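Workshop tips from our robot club: keeping the bench sane when two arms have to share it

I help run the after-school robotics club at Clilville, and this term's project has us living out of plastic bins. The students named it Flonix (I had no say in it) and the idea is simple enough to explain to a parent at the door: two arms, one table, sort the odds and ends out of a kitchen cupboard. Doing it is another matter. I've had a few messages asking how we set the bench up, so I've written down the tips we use, in no sensible order.

Clear the table first, every time. I mean properly clear, with pencils, phones, snack wrappers and the inevitable hair bobble all gone. We have a crate by the door marked NOT ROBOT and everything goes in there. You get it back at the end.

Buy bins in different colours and stick with them. We started with three matching ones and spent a whole evening saying "no, the other one, no, your left". Now somebody says "red" and everyone looks at the same place, and the students writing the code can name things the way the rest of us do. Rummage through the washing-up section of any cheap shop. Washing-up tubs are lovely for this — wide, low, and you can get a gripper into them without clipping the side. Tall narrow bins are a pain and I'd leave them on the shelf.

Mark where the bins go. Small bits of masking tape under the back corners, or a light pencil line if your table will forgive you. If a bin has crept along by a finger's width, the arm will go where it was told and you'll hear a clonk. Wipe the pencil off at the end of term with a damp cloth and a dab of bicarb, left for a minute before rubbing.

Pick practice objects you don't mind losing. Ours come out of people's recycling. Jars with screw lids are good once the students have got past the easy stuff, as the lid gives you an edge to aim for. Do the lid up tight and then get someone else to do it up again! I learnt that one with a jar of paprika, and there are still traces of it in the skirting board. If you want weight without mess, 400 g of dried lentils in a tub with the lid taped down is about as kind as it gets. Uncooked rice is fine too, but it travels further when it spills.

Work out who goes first. With two arms reaching for the middle of the table, this is where most of our arguments happen (between students, I should add). Our rule is that one arm moves and the other waits, until both halves of the team can say out loud where their gripper will be at the end of the move. After that they can try moving together, at the slowest speed we've got, with one person on the stop button and doing nothing else.

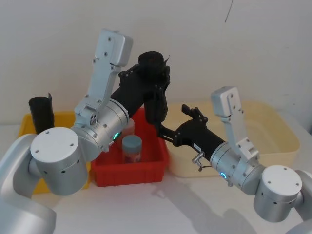 Grippers nearly touching over the red bin. Green lights on both wrists.

Those last few centimetres over the bin are where I'd spend your time. Students love the big swoopy moves and rush the end bit, so I make them practise only the end bit for a whole session. Grumbling is allowed. We give each pair 22 tries and they write down every one, including the rubbish ones, in a squared exercise book. Squared paper is much better than lined for this, by the way, and you can draw the bins in.

Cables next. Hook-and-loop ties, never the plastic zip sort, because you'll be moving things every week and somebody will end up snipping the wrong bit. Leave enough slack for the arm to reach its furthest point, then move it there slowly by hand or in small steps and watch the cable all the way. Do this before you run anything!

Keep the wall behind the bench plain. We had a gorgeous poster display up, all the students' own drawings, and it drove our colour-finding program up the wall, so to speak. A roll of white lining paper sorted it. The drawings live in the corridor now and get more admirers there anyway.

Shadows are worth a look as well. Turn the lights on the way you'll have them on the day and run the whole thing like that, blinds and all. The Xue group in the next town lost half an afternoon at the Drornness meet to a sunny window, and I felt for them.

For cleaning the tabletop I use warm water with one squirt of washing-up liquid, then a dry microfibre cloth. In a 500 ml spray bottle that lasts us weeks. Nothing abrasive, or you'll get shiny patches that confuse the camera. Grippers get a dry cloth only, with the power off.

And set a kitchen timer for 60 minutes. When it goes, hands off, arms parked, bins stacked, lids checked. We meet again in November with a new lot of jars, so if you're local and have any going spare, please wash them and take the labels off first (hot soapy water, then a bit of cooking oil on the sticky patch).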